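Robots at work: still waiting on the dishwasher

Quick one this week, I'm writing between meetings and the newsletter goes out Friday whether I'm done or not.

So. Can they do the chores yet? Short answer, some. Longer answer, depends who you ask and how much they have riding on it. Aveo sent over its November numbers for towel folding — 438 towels attempted, 67 that had to be redone by a person. Better than I expected. Better than my kids. But those were all the same towel, same size, same table, and a real laundry pile has a fitted sheet in it somewhere.

Shop floor is further along, no surprise. Parts repeat and people can build a jig for them. What's still hard is the fiddly stuff. Taking old office computers apart and putting them back in order, for instance. Memory sticks have to line up with the slot, notch on the correct side, then a firm push at both ends. A teenager gets it on the second try. For an arm it's a mess of small problems: cables hanging in the way, shiny metal everywhere, and a push that has to be hard enough but not board-cracking hard.
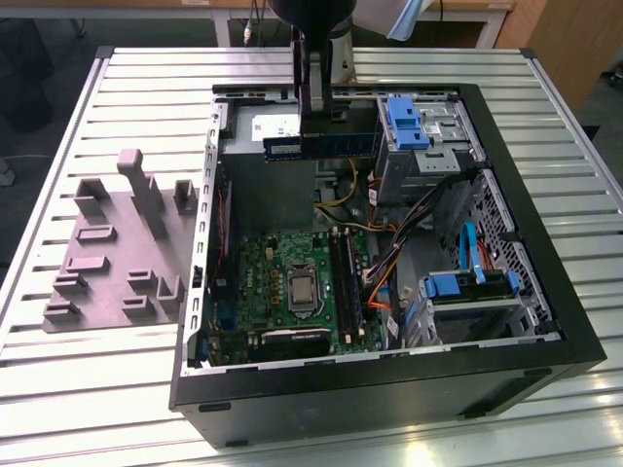 Celeste Baptista runs the refurb line at Ogilvie and she's been blunt with me about it. Her people go through 4000 desktops a year. She'd hand over memory swaps tomorrow if the price made sense. Cables, no. "Every brand routes them different and then the last owner moved them anyway," is how she put it. She also wants to know who pays when a board gets cracked, and I haven't found a vendor who'll put that in writting.

Vunico says it'll have a price list for small shops out soon. Have heard that before. Mikach is going the other way, renting by the hour, 207 dollars with a technician included, which at that rate you could just ask the technician to do it.

At home — vacuuming yes, mowing yes, both old news. Loading a dishwasher, only if your plates are polite and nobody left a fork in the bowl. Wiping a counter, slow. Making a bed, no, and I don't see it close. Picking up after a toddler, please, somebody, I would pay.

Couple of readers asked if they should hold off on hiring for the packing bench. I wouldn't. Hire the person. If a machine gets good at it you'll want someone around who knows what a bad box looks like.

More on the rental thing next issue if Mikach calls me back. Send me your dishwasher stories in the meantime, same adress as always.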